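# Two arms and a table

The workshop at Trirkis is a long room above a tyre fitter's, shared by people who mend bikes, people who make furniture and, since May, a small group building a pair of robot arms.

The project is called Varkier. The budget was 800 pounds for everything except the arms, which were bought secondhand from a dealer called Konstantinidis. The final bill came to 1,367. Most of the extra went on metal rail, which had to be ordered twice after the first lot was cut 5 millimetres short.

The aim is modest: get both arms to handle cloth on a white tabletop. Cloth is awkward stuff for a machine. A block stays the shape it was when you put it down, but a folded cloth slumps, creases and slides over itself, and the control program, Mistix, has to cope with whatever shape turns up.

Cabling has taken more evenings than the programming. The purple cables need enough slack to let the wrists turn - too little and they pull at the connectors, too much and they droop into the work. The group now leaves a wide loop over each gripper and checks it before switching on.

The pale walls round the table went up last, and there is still a door to hang on the tool cupboard beside it. Mistix has reached 700 lines, and the next job is to split it into two files so that each arm can be tested alone.
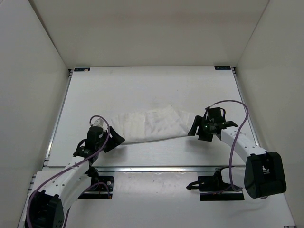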